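Section 6: Draining and air-drying after the wash

Your Skundetti table-top dishwasher washes beautifully but, like most small machines, it leaves the last of the drying to you. Do take a moment over this part -- it is what keeps your glasses clear and your cupboards free of that damp smell.

1. Wait 11 minutes after the end tone before you open the door.
2. Open it gently and let the steam drift out.
3. Stand a drying rack on a flat surface near the sink.
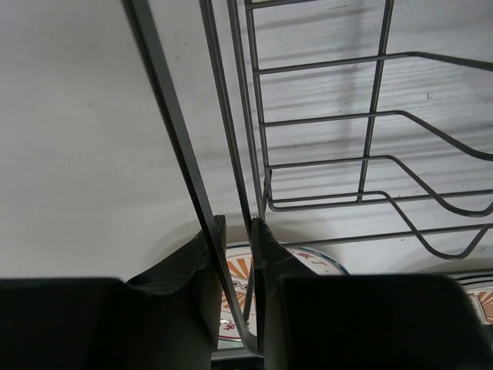
One owner in Sultasbridge wrote to us that she leaves the door ajar overnight and her tumblers come out spotless, and we are very happy to pass that on, so long as there are no small children or curious cats about.

4. Empty the lower basket first, so that drips from above don't land on clean things.
5. Stand plates on edge, with a little air between them wherever you have room.
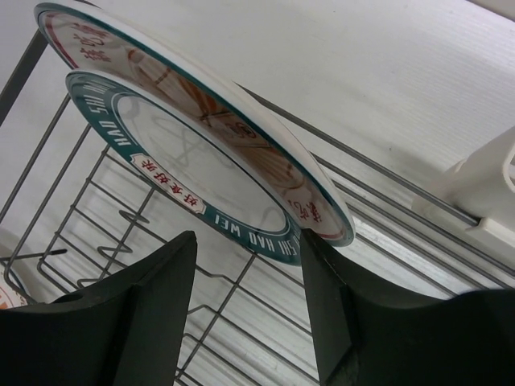 6. Tip cups and bowls to let any water sitting in their bases run away, then give them a quick wipe with a clean cloth.

Note: Plastic tubs hold on to water far longer than china, bless them, and may want an hour or two more.
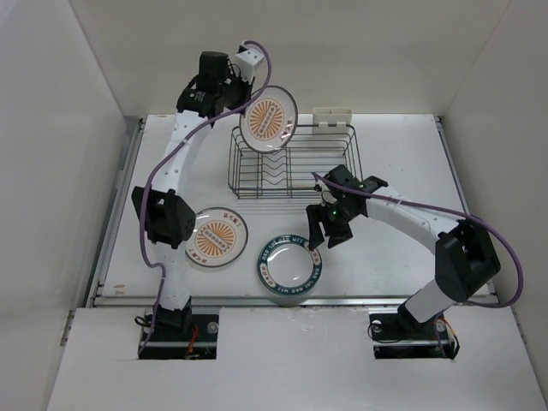 7. Lift out the filter, rinse it under the tap and put it back with the arrow facing you.

Caution: Never dry the inside of the machine with a hairdryer. The Joubert door seal will warp if it gets too warm -- a new one is part number 159, should you ever need it.

Fandetti rinse aid is the one we had in mind when we set the dial, but do use whichever you like best. Dosing is on page 86.

Skundetti Customer Care, Sultasbridge | © Skundetti | Revised 2018-04-03 | Back to top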